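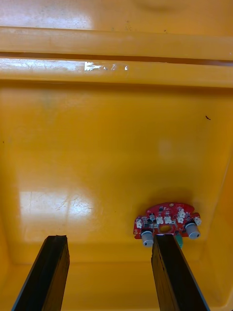
Minutes of the spring meeting of the growers at Wannasri Farm Market, held on Sunday in the packing room. The meeting was opened at 4 p.m. by Chutima Chaiyaporn, who was also in the chair last time. The main matter was the cold room and what we shall do with it before the berries come. Before that there was a short talk about bins. The big yellow plastic ones are glossy inside but have fine scratches near the rim, and it was agreed that scratches alone are no reason to throw a bin away. Bins with a crack go to the back of the shed.

Home Market Days Our Growers Meetings Find Us

1. Minutes of the last meeting
These were read and accepted with one correction. The parking sign was paid by the market and not by the Sekgate growers, as was written.

2. Cold room
The old cooling unit still runs, but it makes noise in the night and the door does not close well at the lower corner. Chutima has asked for two offers. The first is from Trilura, for a new unit with fitting, and the second is from Stundodum, for repair of the present unit and a new door seal. Both letters were passed around the table.

Several members prefer the repair, as the market has $600 in the building fund and the Trilura offer is well above this. Others remembered that the unit was already repaired the summer before last. One member asked if the warranty on the repair covers the whole season. The letter does not say this clearly – Chutima will telephone and ask.

It was also asked if we can share a cold room with the orchard at Sekgate during the weeks of repair. They have space until the early plums, but the drive takes too long for lettuce and herbs. For root vegetables it is possible.

Decision: we take the Stundodum repair if the warranty is good until the end of October. If it is not, we meet again before anything is signed.

3. Floor of the packing room
The floor near the wash sinks is uneven and water stays there after washing. It was proposed to break out the low part and pour it again with a slope to the drain. The work needs 3 days without washing, so it must be done before the salad season. A member with experience of concrete said that the drain should be opened and cleaned first, as the floor may be less of a problem than we believe. This was accepted. The drain will be opened next week and the floor stays on the list.

4. Stall fees
The fee for a full table stays the same. For a half table there was a long discussion. The smaller growers feel that they pay too much for a place at the end of the row, where few customers walk. It was proposed to change places each month, so that every grower has some weeks near the entrance. The flower growers did not agree, because they need the shade. The vote was in favor of changing places, with the flower stalls staying where they are.

5. Seed potatoes
The common order is $100 lower than last year. Members who still want to add something must write it on the sheet by the door. The sheet is removed when the order is sent, and later wishes cannot be included.

6. Other matters
The hand cart has a flat tire again. The tap behind the greenhouse must be closed fully after use – it was found open two times in April. The key for the egg refrigerator is missing and a new one will be made.

A member asked for music on the opening day. There was no decision, and the question will be taken again at the next meeting.

The meeting was closed at 6 p.m.

Recent items
Opening hours for the berry weeks
Stall plan, first version
Minutes of the winter meeting
How to order seed potatoes
Compost delivery at Sekgate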